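Llevaba años diciendo que no necesitaba un organizador de bebidas para casa. Tenía la puerta de la nevera, una caja de cartón en el pasillo y bastante paciencia. Luego Tegan Mahuika me pasó el suyo cuando se mudó a Wikendale, lo usé un mes entero y acabé comprándome otro igual. Se trata del **Tividance** de dos pisos, un dispensador de latas por gravedad: metes las latas tumbadas por arriba, ruedan hasta abajo y siempre coges la que lleva más tiempo dentro. ¡Me tiene encantado!

## Lo básico

- Medidas: 38 cm de fondo. Comprobad la nevera antes, que la mía lo admite por los pelos.
- Material: alambre recubierto, con patas de goma.
- Montaje: seis piezas que encajan a presión, sin herramientas.
- Precio: pagué 30 euros en la tienda de menaje de Fosville.

Lo de las medidas es importante porque hay latas de muchas formas. Las anchas de refresco de toda la vida ruedan de maravilla, y las altas y estrechas también, siempre que muevas la guía lateral hasta el segundo tope (viene explicado en la hoja, en letra minúscula).

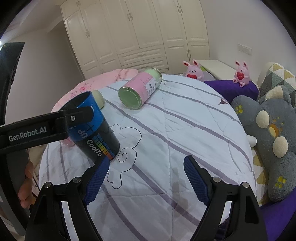
## El montaje

Diez minutos, y de esos diez, cuatro los pasé buscando la pieza que tenía debajo de la rodilla. Las varillas entran con un clic muy claro y no hay manera de ponerlas al revés, porque los extremos son distintos. La rampa de arriba tiene un poco más de inclinación que la de abajo y eso se nota: las latas bajan solas, giran en la curva del fondo y se quedan paradas en el tope delantero sin dar un golpe.

El único punto flojo es la barra que une los dos pisos por detrás. Si levantas el conjunto cargado tirando de ella, cede un poco. A mí no se me ha soltado, pero ahora lo muevo siempre vacío o lo cojo por abajo con las dos manos.

## El uso diario

Antes de tenerlo, mi sistema era apilar. Y apilar latas sobre una balda de rejilla es vivir peligrosamente: sacas una y se te vienen tres. Con la rampa eso se acabó, y además he descubierto que bebo las cosas en orden. Encontré al fondo de la nevera una tónica que llevaba allí desde octubre, pobrecita.

Lo cargo por la noche, después de cenar. Caben diez latas anchas, o doce de las estrechas si no te importa que la última asome. También probé con tarros pequeños de especias y ahí ya no lo recomiendo: los cilíndricos y lisos ruedan bien, pero en cuanto la tapa es más ancha que el cuerpo se cruzan y atascan la curva. Los vasos, ni intentarlo, que al ser más estrechos por la base se van torciendo.
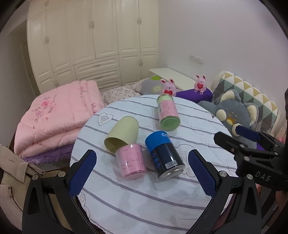 Otra cosa que me ha gustado mucho es el silencio. Tuve antes uno de plástico de la marca Dissanayake, más barato y bastante más bonito (lo reconozco, era precioso), y cada vez que sacaba una lata las demás caían con un estruendo que despertaba a media escalera. El recubrimiento del Tividance amortigua muchísimo. Mi vecino Ekene Ogundipe, que tiene el mismo, lo usa fuera de la nevera, en la despensa, con conservas de tomate, y está tan contento que ha pedido un segundo para los garbanzos.

## Limpieza

Agua tibia, jabón y un cepillo de botellas para la curva. El fabricante dice que no va al lavavajillas y le he hecho caso, aunque me cuesta. Si se derrama algo pegajoso conviene limpiarlo el mismo día, porque con una gota de refresco seca en la rampa las latas se frenan justo a mitad de camino y tienes que empujarlas con el dedo.

## Lo que cambiaría

- Una hoja de instrucciones con la letra más grande, por favor.
- Un tope delantero un centímetro más alto. Las latas estrechas se quedan bien, pero si cierras la puerta con ganas alguna salta.
- Recambios sueltos. Ahora mismo, si pierdes una varilla, tienes que comprarlo todo otra vez.

## ¿Para quién?

Si compras las bebidas de una en una, no te hace falta. Si eres de los que aprovechan las ofertas y vuelven a casa con dos packs en cada mano (¡hola!), te va a cambiar la balda de en medio. El mío lleva ya 108 días en marcha y el recubrimiento sigue sin una marca.

Le pongo un 9 sobre 10. El punto que falta es por la barra de atrás, y se lo devuelvo encantado el día que la refuercen.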